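Simulation workstation or second arm pair first? Budget question

Forum: Lab Equipment and Purchasing > Robotics

gomham_bench
Posted July 29, 2021
We have one purchase to make before the budget closes in November and I would like opinions on the order of things. The plan agreed last year was a two-arm mobile base from Atgate, with a spare gripper set and a service contract. Since then we have been doing all the development in simulation on a single desktop, and it is now the bottleneck. The two options:

Option A: buy the base now, keep the desktop, queue the sim jobs overnight.
Option B: buy a proper workstation with 2 cards, lease the base next year.

The target job is drawer and shelf work in a domestic room. Renders from the current sim are below, all from the one room.

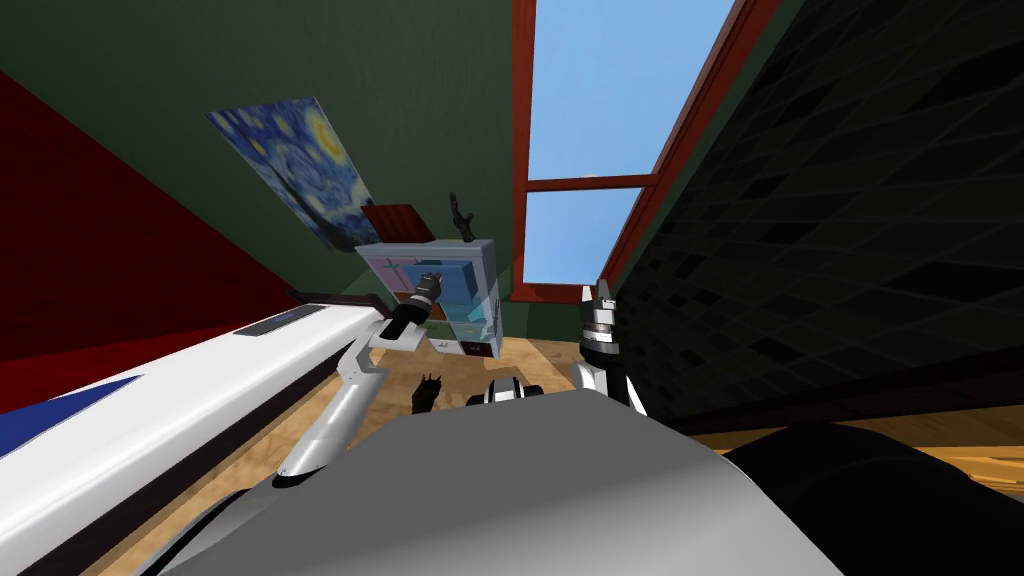
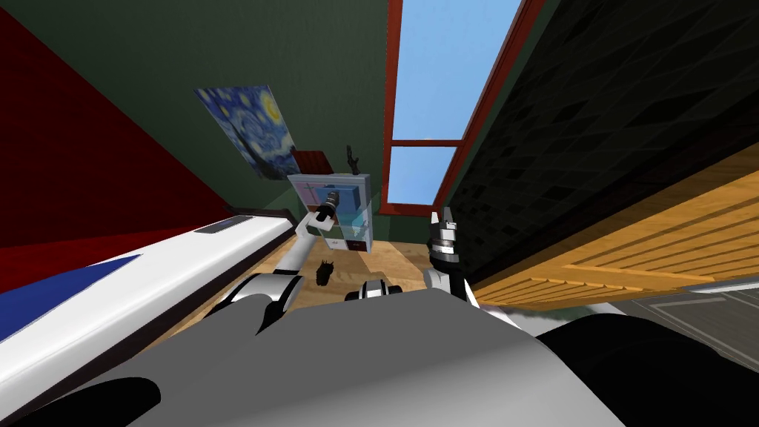
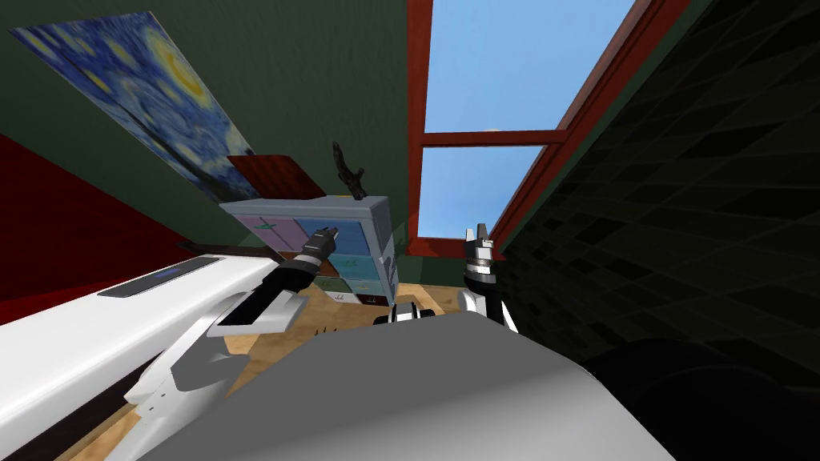

What I need costed

1. Workstation, rack or tower, with UPS.
2. Lease on the base, minimum term.
3. Floor space. The test room is shared with Drummond, so anything fixed down needs their agreement.
4. Spare fingers for the grippers. We have no figure for breakage because we have never run on hardware.

torque_ripple
Option A. A lease sounds cheap until you read the return conditions. Ours charged for scuffs on the base cover. You also won't find out what your cycle time is until you have real joints with real backlash, and that number decides everything else in the budget.

kb_renton
Disagree with the above. At Renton we bought hardware first and it sat under a dust sheet for 4 months while the software caught up. Depreciation doesn't stop for that. If the desktop is the bottleneck, fix the desktop.

Is the view in those renders what the policy gets, or a debug view? There is a lot of robot body in all three. If you're paying for render time, it matters how much of each image is your own base.

gomham_bench
It is one of the policy inputs. Point taken on the body. We could move the mount on the model, but the supplier's drawing only gives certain positions and I don't want to train on one the real base can't offer.

kb_renton
Then get the supplier to confirm the mount in writing before you order either thing. Costs nothing and it may change which base you want.

sparks_and_mortar
Item 4 is underestimated in every plan I have seen. Put in 30 pairs of fingers for the first year. If you don't use them, fine. Drawer fronts are hard on fingertips, particularly with small handles, and lead times are poor at the moment.

torque_ripple
30 is excessive for one robot. We got through far fewer than that, and most were lost in the first fortnight to one bad force limit. Set the limit properly and buy a modest box of spares.

sparks_and_mortar
You were picking from bins. Pulling on a drawer that has jammed is a different load case.

torque_ripple
Fair, but I would still order in two lots.

pdm_ohm
Has anyone mentioned power? Two cards plus the UPS on the same ring as the base charger needs checking. We paid 1,000 for a new circuit and it wasn't in anybody's quote. Also ask whether the service contract covers the arms separately from the base. On ours they were different documents with different renewal dates.

gomham_bench
Power wasn't on the list, it is now. The Atgate quote has one line for service with no breakdown, so I have asked for it to be split.

Current thinking is the workstation first, on condition the lease can be reserved at this year's price. If they won't hold the price I go back to option A.

kb_renton
Ask for the hold to cover the gripper set as well. Ours was held on the base only, and the accessories went up.

torque_ripple
Still think you are buying the wrong one first. Get the return conditions before you sign, and photograph the covers on delivery.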